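Grullia's Lending Library Is Moving, and It's Taking the Neighbors Along

January 9, 2023

Big news for everyone who has ever squeezed past the radiator to get to the mystery shelf: the Grullia Lending Library is getting a new home! After years in two rooms above the old post office, the library will reopen in April on the ground floor of the Chrysikopoulos building, right across from the bus stop, with a front door you can walk straight into and no stairs at all.

The lease was signed last week, and word got around town before the ink was dry. Evdokia Andreadis, who has run the library's front desk since it opened, had three people stop her at the bakery to ask if it was true. It's true!

"I have been carrying returns up those stairs in a wheeled shopping bag," she said, laughing. "I won't miss it. I will miss the view a little bit, but I can look out of a window at home."

The new space used to be a fabric shop, and plenty of readers will remember buying school uniform material there. It's one long room with big windows on the street side and a smaller room at the back that will become the children's corner. The old cutting table stayed behind when the shop closed, and it is staying put for good. Puzzle night will happen on it, and so will the seed swap, and probably a fair amount of homework.

So how do you move a whole library when you don't have a moving truck? You ask people to carry it. The plan (and we love this plan) is for members to check out as many books as they can manage during the last two weeks upstairs, keep them at home while the shelves go in, and return them at the new address. The usual limit of four books is off. Take a bag, take a suitcase, take the whole gardening section if you have somewhere to put it.

The library has a little over 3000 books, and 200 households have already signed up to take some of them in. A few people have asked for particular ones. Dionysis Sfakianakis wants the train books, all of them, and says he has cleared the top of his piano. The fourth grade class at the primary school is taking the atlases and the dinosaur books together, and their teacher reports that the negotiations over who gets which dinosaur have been fierce.

Sigrun Hägglund is in charge of keeping track of it all. She moved here from Sweden and joined the library before she'd finished unpacking, and over the holidays she put together a simple card for every book that goes out – title on the front, borrower's name and street on the back. The cards will sit in shoeboxes sorted by street. She thought about using a computer program and decided against it.

"With the cards, anybody can walk in and help me," she said. "And if the power goes out, I still know where the cookbooks are."

Books in languages other than Greek and English are part of the move too, and they're getting a much better deal at the new place. At the moment they share a single low shelf by the coat hooks, and you have to crouch to read the spines. Downstairs they'll have their own stretch of wall under the windows. Theano Fragkou, who has been building up that collection through swaps with readers abroad, already has families lined up to look after it.

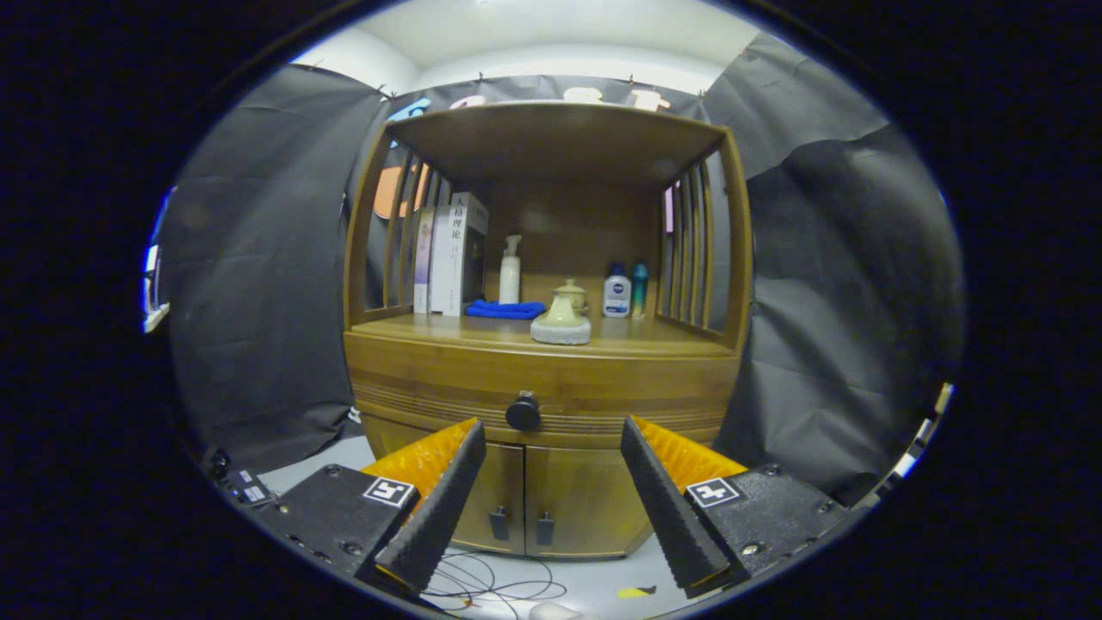
She is hoping to add a lot more before April, especially picture books and short novels for people who are learning a language and don't want to start with something enormous. If you have any at home that you've finished with, she'd be thrilled to see them. Dictionaries are welcome as long as they still have both covers. Old textbooks are harder to find a place for, so please ask her first.

The shelving is the one part that costs real money. Christos Bakalis is building it in his workshop on Clavis Street, and he is charging the library for the wood and screws and nothing else. There will be 32 bookcases in all, lower than the ones upstairs so that the light from the windows gets all the way to the back wall. He has finished almost 80 of the shelf boards and has them stacked along one side of the shop, waiting for varnish and for slightly warmer weather. If you want to sand, he has spare sanding blocks and a kettle, and mornings are best.

The Ultitton choir has offered to sing at the reopening, and the bakery is making something with orange in it, which is as much as they'll tell us. There's also talk of a street party if the town says yes to closing the road for an afternoon. The form went in before New Year's, so fingers crossed!

A few practical things. The upstairs rooms will keep their normal hours until the end of the lending-out weeks, then close for good. Fines are suspended for everybody during the move, and that includes fines you already have, so if you've been avoiding the place because of an overdue cookbook, come back. Books on reserve will be held for you and handed over at the new desk. Reading hour for the under-fives carries on without a break, in the school music room.

If you can't climb the stairs to pick up your share of the books, call the library and somebody will bring a bag to your door. You can choose what goes in it or leave it up to Evdokia. She picks well, and she remembers what you've already read.

Sign-up sheets are at the front desk, at the bakery counter and in the school lobby. Please write your street clearly, Sigrun says – she has two households down for a street that doesn't exist, and she would really like to find them before she sends them the poetry.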